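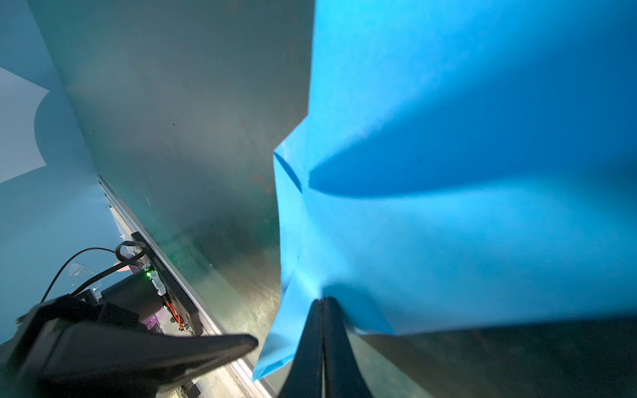
Ticket 1679 - Cell rules, Novport bench
Opened by: Natalina Grasso
Opened: 1/20/23
Project: Goleo (two-arm cloth handling)
Priority: medium, raised from "someday"
Status: closed, with grumbling

Summary
Goleo runs recorded at Novport keep bouncing at the Monti review step. Of the last 65 submitted, 3 passed. The rejection reason is always "cell not to standard", which is the reviewer's way of saying please read our minds.

Entry 1
Asked Monti which standard. Was sent the Gudville bench rules, a document I wrote. Reread it with fresh hatred. Rule 4 says the table must be "reasonably clear". Rule 5 says props go "toward the back". I would like a word with whoever approved that, and I have her number.

Entry 2
Went through the cell against the rules as written. Both arms were holding the one blue cloth between them over the middle of the table, which rule 2 allows (shared hold, both grippers, no third object in the grasp). Props were behind the grippers. So the cell passes rule 5, or at least nobody could prove otherwise, and that is pretty much the problem with rule 5.

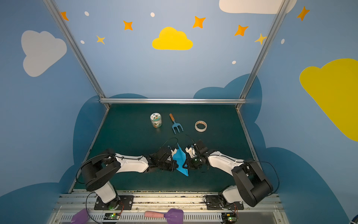 Shared hold at center, with the jar, garden fork and tape behind the grippers.

Entry 3
Reviewer replied. The complaint has nothing to do with the props. It's the stuff on our side of the rail. The rules cover the tabletop down to the last inch and stop dead at the front edge, so the strip with the control boards has been living outside the law. There's a toy scoop with a pink handle down there. Also something purple. Neither is on the prop list.

I argued that the arms don't work on that side. Reviewer argued that the fixed camera sees it anyway, and anything in view counts as part of the cell. Annoyingly, that is a good rule. It has now been written down, which it wasn't before.

Entry 4
Cables, while we're at it. Old rule: "cables tidy". New rule: every wrist cable must have enough slack for the full reach of the arm, and no loop may pass between the fingers at any point in the run. Loops above the wrist are fine. I am not making anyone zip-tie a moving joint again - we tried it once and bought a new cable.
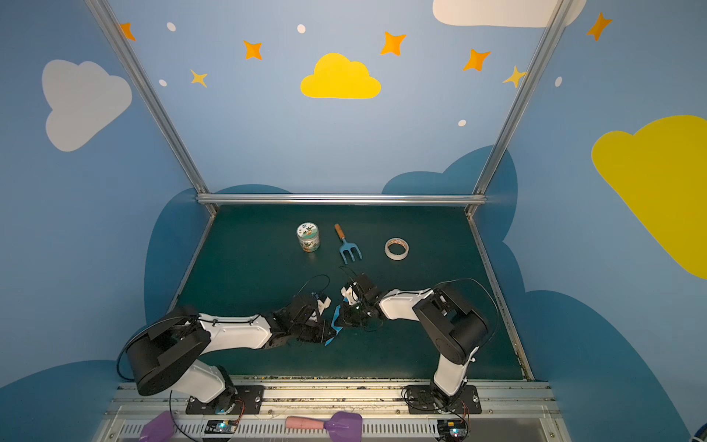

RESOLUTION

Bench rules updated. Changes as follows.

Rule 4: "reasonably clear" deleted. Only objects on the run sheet may be on the table.
Rule 5: props sit at least 300 mm behind the front rail. Use a ruler, not your heart.
Rule 9 (new): the strip in front of the rail counts as part of the cell. List it or move it.
Rule 10 (new): wrist cable slack, see entry 4.

Old runs will not be redone. Monti agreed to re-review them with the front strip listed as "known items", so the pink-handled scoop now has a line in the prop register and better paperwork than I do.

Follow-up: the run sheet still has no box for the front strip. Separate ticket, assigned to me, by me.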